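About the Nonham Rally School

By Aitana Moya, Head of School
Updated April

14 shares | 3 comments

The Nonham Rally School provides instruction in loose-surface driving, pace note delivery and event preparation to licensed competitors and to newcomers who intend to apply for a license. The School operates year-round from its own grounds at Nonham, where the principal training stage runs through mature forest and returns to the service area by way of the old quarry road.

The School was established by a group of former club competitors who had found that most drivers reached their first gravel event with very little time on gravel. Early courses were held on borrowed land at Rilton, over a single loop of farm track, and were open only to members of the local motor club. The move to Nonham allowed the School to lay out a longer stage, to build a classroom and workshop, and to accept applicants from any recognized club.

Our Courses

The Foundation Course is intended for drivers with no previous rally experience. It covers seating position, braking on loose surfaces, left-foot braking, weight transfer and the use of the handbrake in tight turns. Students drive the School's own front-wheel-drive cars and are accompanied at all times by an instructor. A medical declaration must be completed before the first session.

The Co-Driver Course is taught largely in the classroom, with practical sessions on the stage each afternoon. Students learn to read a road book, to manage time cards and controls, and to write and deliver notes at speed. The School teaches a numeric system for the grading of corners, and instructors will also work with crews who have adopted a descriptive system of their own.

Crews preparing for a particular championship round may reserve private stage time in their own vehicles. All such vehicles are subject to inspection by the School's technical staff, whose decision is final.
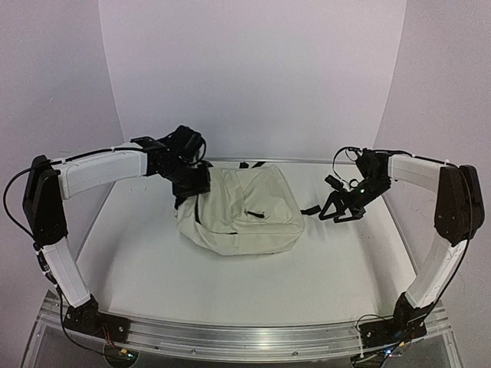
A cream backpack with a zippered front pocket.

Our Grounds

The training stage at Nonham includes hairpins, two crests and a long uphill section known as Arthur, which takes its name from the forester who first cleared the route. The surface is regraded each winter. A separate handling area, laid with compacted stone, is used for introductory exercises and for car control assessments.

The classroom building has seating for 101 and is made available to affiliated clubs for licensing seminars and marshal training on Wednesday evenings. The workshop is equipped with four service bays and a tire store.

Visiting students who require accommodation are generally directed to the Sornotel in Rilton, where the School holds an arrangement for reduced rates during course weeks. Reservations should be made directly with the hotel.

Our Instructors

All driving instructors hold a current competition license and have completed the School's internal assessment, which includes 100 hours of supervised instruction. Co-driving instructors are drawn from active competitors in national and regional championships. The School trains 200 students in a typical year, and class sizes are kept small so that each student receives individual feedback after every run.

Scholarships

The School awards the Rilton Scholarship annually to one driver and one co-driver under the age of twenty-five. The award covers full course fees and a grant of $900 toward the cost of a first event entry. Applicants must submit a letter of support from their club and attend an assessment day at Nonham. Successful applicants are notified in writing.

Safety and Conduct

Helmets and fire-resistant clothing are required on the stage at all times and may be borrowed from the School. Spectators are admitted to the marked viewing area only.

Contact: Admissions Office, Nonham Rally School, Quarry Road, Nonham | © Nonham Rally School. All rights reserved. | Back to top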